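White tabletop marks up every time I look at it, what do you clean yours with?

Posted by Liliana Fabbri

Hi all, hoping someone has cracked this. We put a plain white table in against a white wall back in January, and I love how bright it makes everything, but it shows every smudge going! I wipe it with washing-up liquid and a sponge and it still dries streaky.
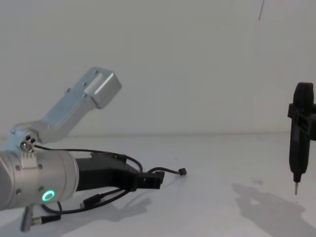 It's 145 cm long, so I get bored before I reach the far end and that probably doesn't help. Should I be using a proper spray? A friend swears by Softić but I've never tried it.

Tullio Negri

You're using too much soap, I'd bet money on it. I did exactly the same for nearly 2 years. Put one small squirt in a bowl of warm water, wring the cloth out hard, then go over it again with plain water and dry it with a microfibre cloth straight away (don't let it air dry!).

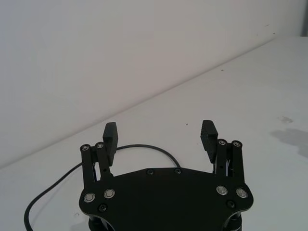 Do it in strips about as wide as your arm is comfortable reaching, and lift any cables up first so you don't just push the dust along to them. For pen marks I use a bit of bicarb paste, left on for 30 seconds. Try it in a corner first, mind, as I don't know what your top is made of.

Stemell

Magic sponge. Go easy though, mine went dull in one patch.

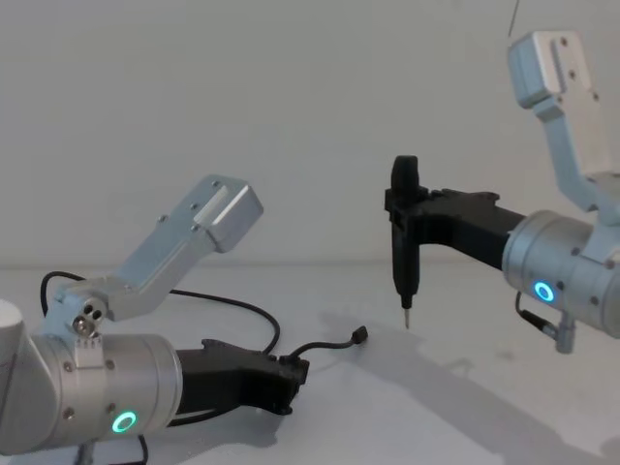 White tabletop and off-white wall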